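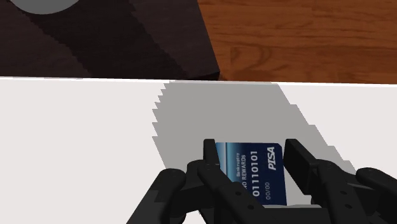 Darlene Lapointe wrote in to ask whether she could run Jindlow on the computer she already has, or whether she'd have to buy a robot first. No robot needed, Darlene! Jindlow is a simulator, so the arm, the gripper, the table and everything on it live on your screen. Her note pushed me to finally write up the rest of the questions I keep getting.

What do I get with the kit?

A set of furnished rooms, a robot arm with a two-finger gripper, and a library of 583 objects you can drop onto a table and try to pick up. There are also 9 starter tasks, each with a short write-up and a working script you can pull apart. I learned more from breaking those scripts than from reading the manual (and the manual is pretty good).

Why do so many people start with the card task?

It's a great first challenge. A card is thin and light, and lying flat on a table it gives a gripper very little to hold on to. Your first script will probably push it all over the place. Mine did, for an entire Thursday evening, and I loved every minute of it.

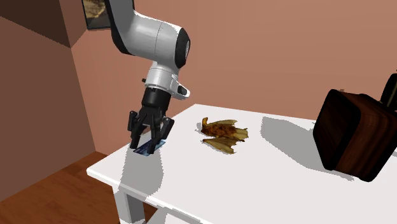

Once you're happy with one object, try the same script with something of a completely different shape. You'll find out fast which of your numbers were lucky guesses. Finger height is usually the first to go, then the approach angle.

Can I bring in my own objects?

Yes. Import the model, set its weight and friction, and save it to your library. Please don't skip the friction setting. I left it at the default on my first import and spent ages blaming my code.

Do the shadows have to look jagged?

That's the fast setting. You can turn shadow quality up in the display menu, and it looks a lot nicer, but my older laptop slows down noticeably. It makes no difference to the physics, so I leave it low while I'm testing.

Will a script that works here work on a real arm?

Sometimes, with changes. Real cameras are noisy and real tables wobble. I'd treat a good run in Jindlow as a solid reason to try it for real, slowly, with a hand near the stop button.

How much disk space does it take?

The full library came to 2768 MB on my machine. You can install the rooms alone and add objects as you need them.

Is there anywhere to ask for help?

The user forum is friendly, and Raquel Caldeira's posts on grip force are worth reading from start to finish. Search for "slipping" and you'll find them.

Related
Setting friction on imported models
Moving scripts from Provis to Jindlow
Salgado gripper settings, updated for August
First look: Clundivent room pack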